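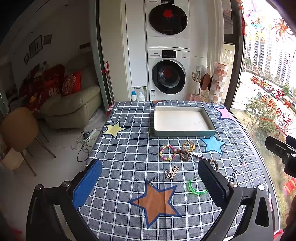 Bracelets, a hair tie and keys on a table

Lost Property and Front Desk Assistant (part-time)
Flimari Leisure Centre, Nimilden
Hours: 20 per week, afternoons and early evenings
Contract: permanent, after a three-month trial period
Closing date: end of September

About the job

Flimari is a swimming pool, sports hall and soft play centre on the edge of Nimilden. We are looking for someone to look after our lost property and to share the front desk work in the busy part of the day, from 2pm to 6pm.

Last year 1,838 items were handed in at the centre. Of these, 323 were pieces of jewellery or hair accessories, and 140 were keys or sets of keys. The rest was mostly towels, goggles, water bottles and children's clothing. At present the work is split between whoever is on shift, and items are often logged twice or not at all. We want one person to take charge of it.

What you will do

Collect items from the changing rooms, hall and soft play area at the start and end of your shift.
Enter each item in the log with the date, the place it was found and a short description.
Bag and label small items and put them in the numbered drawers.
Answer phone calls and emails from people who have lost something. We get over 100 of these in a normal month, more in the school holidays.
Check that the person collecting an item can describe it before it is handed over.
Pass phones, wallets and bank cards to the duty manager the same day.
Sort unclaimed items after eight weeks. Clothing and towels in good condition go to the Brorko charity shop on the high street.
Cover the front desk when needed: taking payments, booking courts, answering questions about swimming lessons.

What we are looking for

You should be tidy in your work and able to write a clear description of an object in one line. You will need to be comfortable using a computer for simple records. The log is a spreadsheet and we will show you how it works.

You should be polite with people who are upset or in a hurry – a parent whose car key is missing at closing time will not always be patient.

Experience on a reception desk or in a shop is useful but we will consider people without it. The job involves walking, some bending and carrying bags of wet towels up one flight of stairs. There is a lift, but it is slow and shared with the café.

A basic background check is required. We pay for this.

What we offer

Hourly pay in line with our reception grade, paid monthly
Free use of the pool and gym outside your working hours
Staff discount in the café
Uniform (two polo shirts and a fleece)
Paid holiday, pro rata
Free parking behind the building, or the Kasprzak Road bus stop two minutes away

How to apply

Pick up a form from the front desk or ask for one by email. CVs are welcome with the form but not in place of it. Please tell us about a time you had to keep records or keep a lot of small things in order. Half a page is enough.

Interviews will be held at the centre in October and take 30 minutes, including a short logging task. Tell us on the form if you need any changes made for the interview.

We regret that we can only reply to people invited to interview.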